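Writing House Rules for a Shared Robot Arm: Recording and Safety Practice in a Snack-Sorting Task

Student project report, Honddale

1. Why we did this

When our group took over the bench in November, it came with a robot arm, a box of miniature groceries and a text file of tips left by the group before us. The tips were mostly good. They were also contradictory. One line said to keep the arm at low speed whenever anyone was in the room, and another said low speed made the recordings useless. There was no line about who was allowed to reset the emergency stop.

Our supervisor suggested that we spend the project on the rules themselves instead of on another grasping method. The goal was a short set of house rules that a new student could read in one sitting and that would hold up when three people wanted the arm on the same afternoon. We called the rule set Zetik, after the folder it was saved in, and the name stuck.

We did not try to certify anything. We read the general industrial robot safety standards available through the library, ISO 10218 and the ISO/TS 15066 document on collaborative operation, and used them as background. A student bench is not a production cell, and following our rules does not make it compliant with either document.

2. The task

The task is a small store-shelf exercise. Packaged food and drink items start on the table, on a tray or on a clear stand, and an operator guides the arm to move them from one place to another. Each attempt is recorded as one episode, with video from the wrist camera, joint positions and gripper opening. The recordings are later used to train a policy in our own software, Mujić.

By the end of the project we had 2,814 episodes in storage. Of these, 649 were recorded after the rules came into force. The rest were recorded under the old tips file, and they are the reason for a good part of section 4.
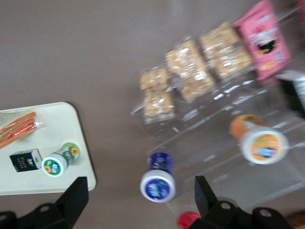 Bottles gave us the most arguments. A bottle lying on its side can roll if it is touched off center, and the natural reaction is to reach in and stop it by hand. In the first weeks two of us did exactly that while the arm was still powered. The arm was moving slowly and no harm was done, but both times the operator had not seen the hand coming, and we stopped work for the day to write down what had happened.

Items in soft wrappers caused a different kind of problem. They do not roll, but they slip and fold, and operators tend to close the gripper harder to make up for it. Under the old tips there was no upper limit on grip force. Each person used whatever felt right, so recordings of the same item were not comparable.

3. Safety rules

The final version has 26 rules. Most are about data. The ones that deal with people are listed here in the wording we settled on.

Rule 1. One person is the operator. That person says out loud when the arm is about to move and when it has stopped.

Rule 2. Hands stay outside the taped line while the arm is enabled. If an item rolls, let it roll. If it falls off the table, leave it there until the arm is disabled.

Rule 3. The emergency stop is placed within reach of the operator before power is turned on. Anyone may press it. Only the operator may reset it, after looking at the whole workspace.

Rule 4. Speed and grip force limits are set in the configuration file and are the same for everyone. They are not changed during a session.

Rule 5. Loose sleeves, lanyards and long hair are secured before entering the bench area.

Rule 6. No one works alone with the arm after 6 p.m.

Rule 2 was unpopular at first because it slows things down. Disabling the arm, picking up a bottle and enabling again takes about 4 minutes if the restart checks are done properly. We kept the rule and shortened the checks where two of them covered the same thing.

4. Recording rules

The data rules came from trying to use the older episodes and failing. Many had no note of the starting layout, and some had been trimmed by hand with no record of where.

Every episode now gets a layout code before recording starts. The code says which items are in use and which supports they start on. If an item is swapped halfway through a session, the session is closed and a new one is opened.

Failed attempts are kept. The operator marks them as failed and picks a reason from a fixed list: missed grasp, dropped item, collision, operator error or other. Under the old practice failures were usually deleted on the spot, which made the success rate in the files look much better than it was.

Sharpness is checked at the start of each session with the arm at rest. Some blur while the wrist camera is moving is accepted, and an episode is not thrown out for that alone. We first wrote a stricter rule that required printed text on packages to be readable throughout. It would have rejected too much material, so we dropped it.

Faces and voices must not be recorded. The wrist camera mostly looks down at the table, but it can point outward when the arm is parked, so recording starts only after the arm has reached its ready position. The microphone is turned off in the settings.

5. Trying the rules on other people

We asked a group at Gikley, who have a similar arm but a different task, to use the draft for a week. They sent it back with comments on a Thursday, and we rewrote a third of it.

Their main complaint was that we had mixed things you must do with things that are nice to do. In the draft, "wipe the gripper pads" stood next to "keep hands outside the line" in the same wording. The final version uses "must" for safety and for data integrity, and "should" for everything else. They also pointed out that our grip limit was given as a percentage of the maximum, which meant nothing on their gripper. We now state it in newtons, measured with a load cell at the fingertips.

6. Remaining problems

The taped line is only tape. A light curtain or a scanner would be better, but neither was in the budget.

The layout code does not record how an item is turned, only what it rests on. For bottles this matters, and the next group should add a field for it.

The older episodes have not been relabeled. We moved them to a separate folder with a warning in the readme, and they should not be mixed with the newer ones when reporting results. The rules are kept beside the bench in a printed binder and in the project repository. If the two differ, the repository version applies.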